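Up in Steam: The Joy of the Stacked Cooker

One socket, one small patch of worktop, and dinner for the whole table 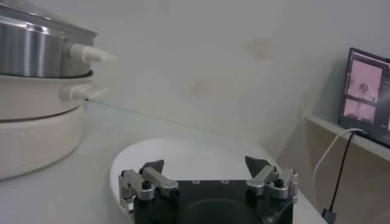
Steel above, white below: a tiered electric steamer with its side handles one over the other.

The first thing I ever cooked in a stacked steamer was a cauliflower, whole, because I had seen it done and couldn't believe it would work. It worked beautifully. It came out tender right through to the core, tasting more of cauliflower than any cauliflower I'd met before, and I ate a good third of it standing at the counter with salt and a spoonful of mustard butter. That was in December 2014, in a rented kitchen in Guldale with two dodgy hob rings and no oven to speak of, and I have been a steaming bore ever since.

I mean the electric kind, the sort that sits on the table and builds upwards. Bamboo baskets are lovely (I own three) and a folding metal basket in a saucepan will do a perfectly good job on a handful of beans. But there's a particular pleasure in a machine that goes up in storeys like a little block of flats, with something different cooking on each floor!

Bottom to top

Most of them follow the same plan. The base does the heating, and usually holds the water or a plate that warms it. Everything else stands on top. On the cheaper models that means clear plastic baskets, which let you keep an eye on your broccoli but go cloudy after a year or so of hard water. Others put a steel pot on the stack, and those are the ones I've grown fondest of. Steel wipes clean, it doesn't hang on to the smell of last night's haddock, and it looks handsome enough to leave out.

Handles matter far more than you'd think from reading the box. You will be lifting a hot tier off another hot tier, often with a tea towel in one hand and your glasses fogged up, and you want something to grip that stands well clear of the side. Short, rounded ones suit me. My old Vernel had thin loops that vanished under an oven glove, and I once sent an entire layer of dumplings across the floor. The dog was thrilled.

The order of things

Steam rises, and so do smells, but juices fall. Once you have that fixed in your head you can plan almost any meal. Fish goes at the bottom so that it can't drip on the vegetables. Potatoes and carrots want the longest, so they go in before anything else and stay near the heat if there's no fish about. Greens go on top at the very end, and I mean the very end: spinach needs barely two minutes, and chard not a great deal more.

My standard supper runs like this. Small new potatoes go in first, skins on, for fifteen minutes. Then I open the stack, add a tier with two pieces of salmon on baking paper with ginger and spring onion, and put the potatoes above it. Ten minutes on, the lid comes off again and in goes whatever green thing is looking tired in the fridge. Three or four minutes more and you can carry the lot to the table. Check the thickest bit of the fish with a fork before you do, because a fat fillet can need a little longer.

Rice is another favourite. Put it in a heatproof bowl with its own water, set the bowl inside a tier, and leave it alone. It takes longer than a pan and I don't care, since I've never once scorched it. The grains come out separate and a little springy, and you can lay a few slices of smoked sausage over the top for the last ten minutes so the fat runs down into the bowl. Oh, that's good.

Then there's pudding. I was slow to come round to sponge in an electric steamer, having grown up with a rattling basin in a lidded pan and somebody shouting to check the water. A small treacle sponge, well wrapped in pleated paper and foil, needs an hour and a half and a top-up of water halfway. It rises like a dream. I've done marmalade, I've done stem ginger, and last winter I did a chocolate one with prunes that I still think about on the bus.

What I'd look for

Readers do write in to ask which one to buy, and I'm wary of naming a winner when kitchens differ so much. The Kováčik I use at the moment suits me because its tiers are deep enough for a pudding basin. A friend swears by her Jernon, which is shallower but wide, and she cooks a lot of flat things: fish, aubergine, stuffed cabbage leaves. Measure the gap under your wall cupboards before anything else. Steam goes straight up, and it will have the paint off in a season. I pull mine out on to the kitchen table whenever I'm cooking for longer than half an hour.

Check, too, that you can add water from the outside while it's running. Having to take the whole stack apart to reach the base is a nuisance, and you lose all your heat. A timer is nice. A timer that switches the thing off is nicer.

I wouldn't worry much about presets. Mine has a button with a picture of an egg on it and another that might be a prawn or a croissant, and I have never pressed either.

Keeping it sweet

Limescale is the enemy. Every few weeks I pour white vinegar into the cold base, just enough to cover the bottom, leave it for half an hour, then tip it away and rinse twice. Unplug it first, and don't ever put the base itself in the sink. The tiers can be washed in hot soapy water with everything else, though do run a soft brush around the joins, where starch from potatoes and rice likes to settle.

Dry the pieces properly before you stack them up again. I leave mine upside down on a cloth overnight and build the tower in the morning while the kettle boils, which has turned into one of those small jobs I rather look forward to.

And do save the water from underneath the vegetables, if there was no fish involved. It goes into soup, or into gravy, or into the bread dough. Last week's had carrot, fennel and a bit of leek in it, and the loaf I made was the colour of weak tea and tasted wonderful toasted with cheese.

Published 2019-08-15

More from Food & Kitchen
A whole cauliflower, four ways
Bamboo baskets and how to season them
Why your rice sticks (and when you want it to)
The Guldale market in plum season
Puddings that need a basin
Vinegar, soda, elbow grease: cleaning without fuss
Small kitchens: making room on the worktop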